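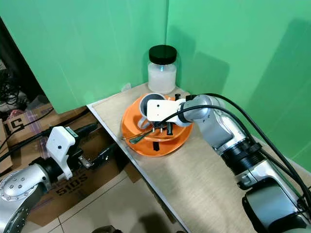
Minutes of the Udau Street Supper Club, April meeting

The meeting opened at 7 p.m. on Thursday in the back room at Menon Hall, with Fionnuala Phelan in the chair and Puspita Latuheru taking these notes (please forgive my spelling, everyone, I was also minding the rice). Apologies came from the Bodik Road neighbors, who had a school concert to get to and were very much missed.

The March minutes were read and agreed, with one correction: the lentil soup was Fionnuala's, and I'm so sorry I gave it to somebody else.

Spring supper. We had a long and very happy talk about the menu. Last year's supper fed nearly 70 people, and Fionnuala would like us to cook for 100 this time, which made a few of us go quiet! After some discussion it was agreed to try, provided we keep to 2 main dishes, one of them without meat, and ask families to bring desserts. Puspita will make up the shopping list and price it at Wudent Market before the next meeting.

Dishes. Members felt it was a pity to use paper plates again, and we would all much prefer to borrow sturdy things that can be washed and used another year. Anyone with bowls to lend is asked to put a name on the bottom with masking tape.

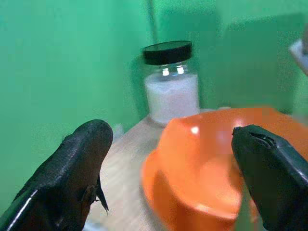
Orange plastic bowl

It was also agreed that washing up will be done in 2 shifts, so that the people who cooked can finally sit down and eat while their food is warm. Fionnuala will pass around a sign-up sheet.

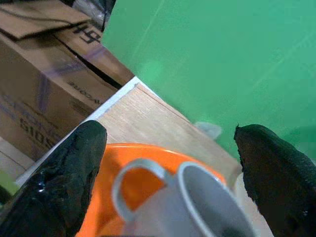 ANY OTHER BUSINESS

The hall's big kettle is slow and we would love to borrow a second one. The recipe booklet is coming along nicely, though we still need more breads, and please do write down your oven temperatures. A warm thank-you was given to everyone who brought snacks.

The meeting closed at 8:40 p.m. Next meeting in May, same room.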